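Setting Up a Storage Log for Table Grapes

The procedure below covers a single cold room holding up to 4,000 kg of fruit. It assumes a Flaltura data logger or any other unit that writes temperature and relative humidity to a CSV file.

1. Set the logging interval to five minutes. At that setting the internal memory holds 1,762 readings, or slightly more than six days. Download the file every fifth day.

2. Mount one probe in the return air path and one inside a carton near the center of the stack. Do not tape a probe to the wall. Wall readings lag the fruit during pull-down and will hide a door left open.

3. Set the alarm limits. For most table varieties, use a low limit of -1 °C and a high limit of 1 °C, with humidity between 90 and 95 percent. Add a delay of 20 minutes so that defrost cycles do not trigger the alarm.

4. Assign a lot number to each pallet before it enters the room. Halliday format (room, row, sequence) works well — lot 2-B-937, for instance — and sorts correctly in a spreadsheet.

Once the logger is running, start the inspection sheet. Pull one carton per lot, twice a week, and score the bunches for stem color, shatter and decay. Stem color usually changes before the berries do. Score it from 1 (green) to 5 (fully brown) and enter the worst bunch in the carton, not the average.
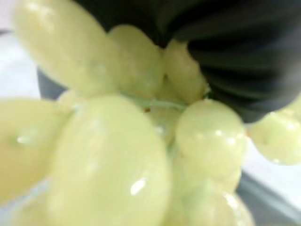 Green grapes with a pale green stem, close view.

Surface moisture gets its own column. Enter 0 for none, 1 for scattered beads and 2 for a continuous film. A score of 2 on two inspections in a row means the carton is passing through the dew point, most often during staging. Compare the time of the score with the carton probe before changing the room setpoint.

To merge the two records, export the sheet as CSV and join it to the logger file on lot number and date. Stikbridge 3 and later does this from the Import menu. Earlier versions need the date column converted to text first.

Last revised 13 May 2019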